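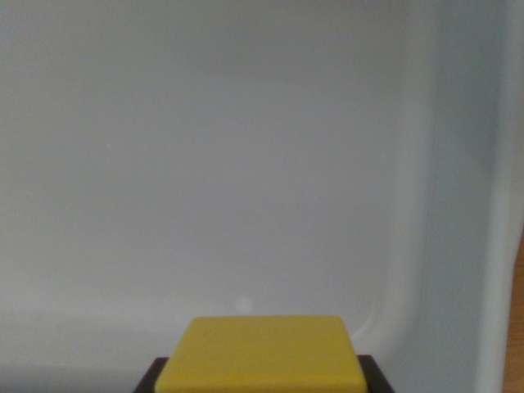

From: Prasetyo Jugah
To: sourdough list
Date: 14 November 2020
Subject: Re: Rye starter slow since I moved

Oriana Espinoza wrote:

> My rye starter was always ready before lunch. Now I live in
> Wascombe and it needs until the evening. I use the same flour
> and the same jar. Is it the water? Should I throw it away and
> begin again?
>
> Oriana

Dear Oriana,

Please do not throw it away. I had the same trouble when I came to Imcombe in June, and I also blamed the water first. I bought bottled water for two weeks and it made no difference at all.

In my case it was the kitchen. The old one was small and the oven was always on. The new one has a stone floor, and in the morning it is 20 degrees at best – often less near the window. I moved the jar to the shelf over the refrigerator and after a few days it was lively again.

You can also feed it with a larger part of old starter. Niall Innes wrote to the list some time ago that he uses equal parts of starter, flour and water in winter. I tried this and I like it, but the bread becomes a little more sour. My wife prefers it, my children do not.

One question: do you feed with whole rye or with the light one? You say the same flour, but mills change their grain after harvest and the bag looks the same. Mine behaved differently with the new bag, although I cannot prove that this was the reason.

If you still want to change the water, let it stand overnight in an open pot. It costs nothing.

Please write to us how it goes.

Kind regards,
Prasetyo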